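Re: [playshop] Pretend produce for the Bredbridge market corner

Ramiro Barrios wrote:
> We have 200 left in the budget after the shelves. Do we
> spend it on more fruit, or on baskets? My vote is fruit.
> Also, are the carrots worth it? They looked big in the catalog.

Baskets, please! I love the fruit as much as anyone, but kids shop with whatever they can carry, and right now they're carrying mangoes in their sweaters. The gray plastic kind with holes in the sides is perfect - light, easy to rinse, and you can see what's in it.

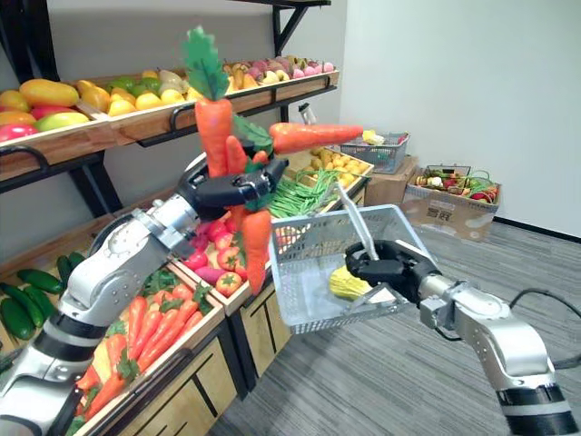 Carrots are worth every cent, Ramiro. They're the fat orange kind with flat jagged leaves, and they come out as a whole cluster pointing every which way, so they look great even before anyone has tidied them. I'd put them well away from the mangoes, though. Up on the wooden shelf you've got yellow, green and pinkish red mangoes all together, and that corner is bright enough already. The bumpy yellow gourd can go straight in a basket as a starter. Five-year-olds can't resist a bumpy vegetable!

On price, Hekinik wants 30 for a set of baskets and Cantero is a little higher but ships faster. I'd go with Hekinik, we don't open until November. 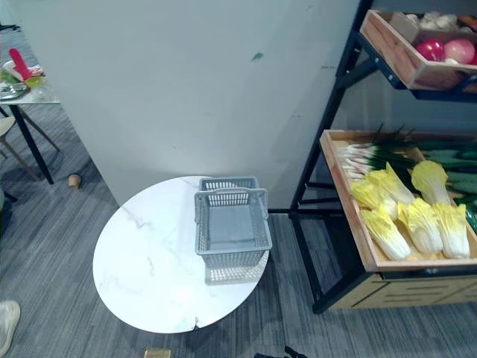 Whatever is left over could go toward price cards. Nimport has blank ones you can wipe clean, and the older kids will want to change the prices every ten minutes (mine once charged me 2,000 for a leek).

I can place the order tonight if you give me the OK.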